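We use cookies to remember your reading settings. Accept or manage preferences.

Woodwork > Hand Tools > Coursebooks

Chapter 5: Sharpening the Bench Chisel

A chisel comes from the maker ground but seldom ready for use. This chapter covers flattening the back, setting the bevel and taking off the burr. You will need a coarse stone, a fine stone, a strop and a chisel you don't mind practising on. The exercises were worked out on the Cluveck pattern chisel, but any bevel-edged chisel will do.

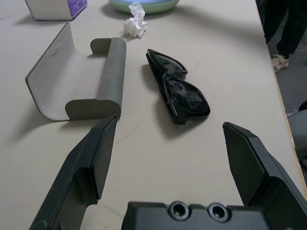
Koubek held that the back should be dealt with before the bevel is touched, and that most poor edges came from skipping it. Only the first part of the back, nearest the edge, needs to be flat and polished. Lay it fully on the coarse stone and keep the handle low.

Next comes the bevel. Rest it on the stone, rock it until it sits flat, and lock your wrists. Use the whole length of the stone so that it wears evenly. 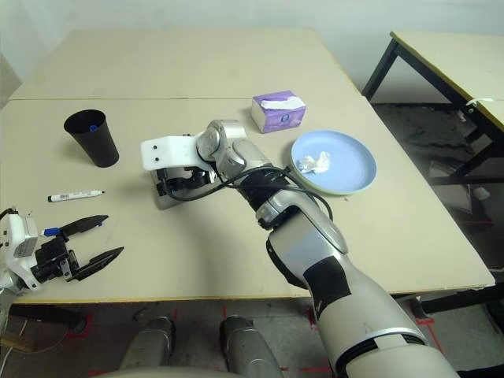
5.1 Raising the burr

Work the bevel until you can feel a thin wire of metal along the whole of the back edge. If it is missing at one corner, put more pressure there. Then change to the fine stone and repeat with lighter strokes.

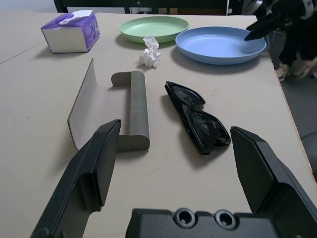

Fig. 5.3 Folded sunglasses on the tabletop

Colour the bevel with a marker, take 5 strokes and look at where the ink has gone. Ink left at the heel means the handle is too low; ink left at the edge means it is too high. 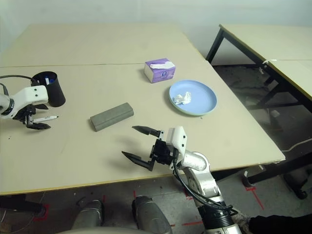
The bevel angle can be checked in the same way after each grinding. Add a fresh coat every time, as old ink gives a false reading. A marker pen with a black cap, like the white one held over the table, is the sort of thing to keep by the stones, and a black cup will do to stand it in. Wipe the blade clean before stropping.

Sign up to the Stovedcombe workshop newsletter.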